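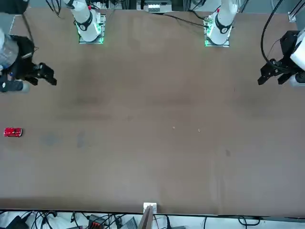

# 小さな赤い車を、右の手から左の手へ

Womgate工科大学の学生サークル「Plinier」は、二本の腕をもつロボットに、おもちゃの車を運ばせようとしています。運ぶ距離は、机の端から反対の端までです。人間の子どもなら、話をしながらでもできるでしょう。私は最初にこの話を聞いたとき、少し簡単すぎる課題ではないかと思いました。その考えは、部室に入って一時間で変わりました。

部室は工学部の古い建物の2階にあります。階段を上がると、廊下までモーターの音が聞こえてきました。茶色い大きな机の奥のふちに白い腕が二本立っていて、根元の台が緑色に光っています。腕の先は黒いグリッパーです。学生たちは、机の左側と右側を呼ぶとき、必ず「ロボットから見て」と言います。反対側から見る人とは左右が逆になるので、新入生は最初の週にこの言い方を覚えるそうです。私も取材のあいだに三回間違えて、三回とも丁寧に直していただきました。

## 片方の腕では届かない

Plinierが目指しているのは、7月に行われる学生競技会「Meireles杯」です。今年の課題は「受け渡し」で、一方の腕が品物を取り、空中でもう一方の腕に渡し、決められた場所に置きます。品物は大会の三日前まで発表されません。そのため、どのチームも自分たちで練習用の品物を選びます。

Plinierの品物は、赤いおもちゃの車です。選んだ理由を聞くと、部員の一人が「いやな形だからです」と答えました。表面はつやがあり、つるつるしていて、はさむ場所が少しずれると、すぐに向きが変わります。それに車輪があります。グリッパーの指が軽く触れただけで、車は走って逃げてしまうのです。

「逃げた車を追いかけてはいけない、と先輩に言われました。腕を一度上に戻して、もう一回見る。急いで追うと、机から落とします。」

これは一年生の言葉です。彼女は高校では吹奏楽部にいて、ロボットに触ったのは大学に入ってからだと言いました。今はデータの係をしています。

## 2161回の手本

部員は13人です。そのうち機械を専門にする学生は半分もいません。農学部の学生も、日本文学を勉強している学生もいます。私は文学部の学生がここで何をするのか知りたくて、失礼かもしれないと思いながら質問しました。答えは「記録です」でした。

Plinierの方法では、まず人間が腕を操作して、手本の動きを見せます。ロボットはその手本から学習します。去年の秋から集めた手本は、取材の日までに2161回になりました。一回ごとに、うまくいったか、どこで迷ったか、だれが操作したかを短い文章で残します。文学部の学生は、この文章の書き方をそろえる仕事をしています。「ちょっとずれた」「少しずれた」「やや右」などの言葉が混ざっていると、あとで探すときに困るからです。彼が作った用語の表は壁に貼ってあり、「ちょっと」には赤い線が引いてありました。

記録を読んでみると、操作する人の性格がよくわかります。ある人は車の真上まで来てから、必ず一呼吸待ちます。別の人は斜めから入って、一度で取ります。ロボットは両方の癖を学んでしまうので、冬のあいだ、腕は真上で待ってから斜めに入るという、だれもしていない動きを覚えていたそうです。部員たちはこれを「おじぎ」と呼んで、しばらく楽しんでいましたが、一回に四秒の損になるため、一月に手本を選び直して消しました。消す前に動画をとっておいた、と部長が教えてくれました。

## 受け渡しの高さ

私が見学した日曜日の午後は、二つの腕が会う高さを決める実験をしていました。低いところで渡せば、落としても車は傷みません。しかし、グリッパーの指が机に近くなり、ぶつかる危険が増えます。高いところでは余裕がありますが、腕が伸びて、先が細かく揺れます。

部員の意見は分かれていました。ハードウェア班は低いほうがよいと言い、ソフトウェア班は高いほうがよいと言います。声は大きくなりませんが、二つの班は昼ごはんも別に食べていました。結局、両方の高さで合わせて200回試してから決めることになりました。一回が終わると、当番が車を机の決まった側に戻し、向きを少し変えて、「どうぞ」と言います。腕が動き始めます。また「どうぞ」と言います。単調な仕事ですが、眠そうな人はいませんでした。

途中で、片方の腕が車を持ったまま止まりました。ケーブルのたるみが足りなかったようです。すぐに非常停止のボタンが押され、二人がケーブルを確認しに行きました。この部屋では、腕の範囲に手を入れる前に「入ります」、出たあとに「出ました」と声を出します。声がそろうまで、再開のボタンには触りません。操作に慣れた四年生も、同じように大きな声で言っていました。

## お金と机の話

二本の腕は、部品メーカーのFletwoodから二年間の約束で借りています。返す期限は来年の春です。借りるとき、会社から出された条件は、毎月の報告書を一枚書くことと、壊したら隠さないことでした。最初の報告書には、さっそくグリッパーの指を一本曲げたことが書いてあります。会社の返事は、交換部品と、締めつけの強さを書いたメモだったそうです。

机は学生が自分たちで用意しました。長く使っているので、表面にはしみや細かい跡があります。新しい天板に替える案も出ましたが、競技会の机がきれいである保証はない、という意見が通って、そのまま使っています。カメラが机のしみを品物と間違えないかどうかも、練習の一部になりました。

Meireles杯で、Womgate工科大学が決勝に残ったことはまだありません。去年は予選の二回目で、品物のスポンジを受け渡しの途中でつぶしすぎて、時間切れになりました。強くはさめば落ちないと考えていたからです。今年はその反省から、渡す側の指をいつ開くかを、一番長く議論しています。早く開けば落ちます。遅ければ、二つの腕が品物を引っ張り合います。

「人間どうしだと、相手が持ったのが何となくわかりますよね。その『何となく』を、まだ数字にできていないんです。」と、ソフトウェア班の三年生は言いました。

夕方、私が帰る準備をしているときにも、実験は続いていました。当番が交代して、新しい当番が車の向きを直しました。廊下に出ると、後ろでまた「どうぞ」という声が聞こえました。

*Plinierの練習は、毎週日曜日の午後に公開されています。見学を希望する方は、前の週までにWomgate工科大学の学生課へお申し込みください。*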